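Gallery wants 50 percent AND a hanging fee – is that normal?
Posted 11/04/2019 in Selling Your Art

Stijn Stevens
Hi all, I paint small still lifes, mostly oil on panel, and a gallery called Fellico has offered me a spot in their group show in March. I'm thrilled, it's my first one! But the contract has me a bit stuck. They take half of every sale, and on top of that they want $290 up front as a "hanging fee." My biggest piece is priced at $670, so I'd have to sell that one just to come out a little ahead.

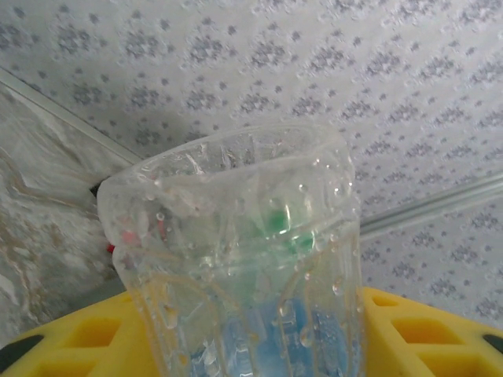
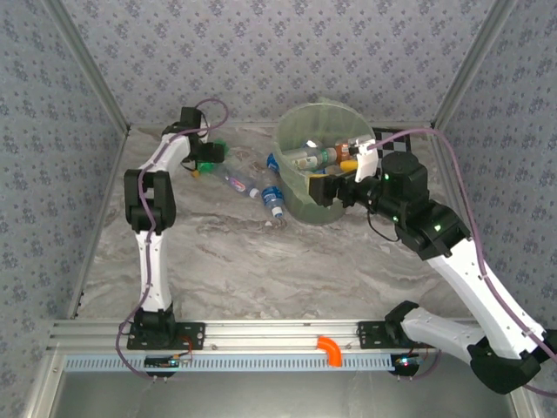 Clear plastic cup-like container in the first one, crumpled green bottle in the second.

Has anyone paid a fee like this? I don't want to be rude to them and lose the spot, but I also don't want to be a pushover. They're asking for five paintings, framed, and I pay for the framing too.

Hường Âu
Half is pretty standard, so don't fight that part. The fee is what would bother me. A gallery that lives off its commission has to sell your work to get paid, and one that collects from every artist at the door doesn't really have to sell anything. If there are 13 people in that show all paying $290, do the math.

I'd write back something friendly – "I'm happy with the commission, could we drop the fee or take it out of my first sale?" I did that with a place called Jamton a few years ago and they said yes the same afternoon. Also get it in writing who insures the paintings while they're on the wall, and how soon you get paid after a sale. Mine said 30 days and I still had to call twice, so put a date on it.

Fuseini Agbeko
never pay to hang. ever

Tươi Lý
I wouldn't go quite as far as Fuseini. Co-op galleries charge fees all the time and some are lovely, I was in one for years (but we only gave up a small cut of sales, so it evened out). Paying both is a lot. Ask them what the money covers. If it's printed cards, an opening with decent wine and someone at the desk all week, maybe. If they get vague on you, I'd save it for frames and look for another show.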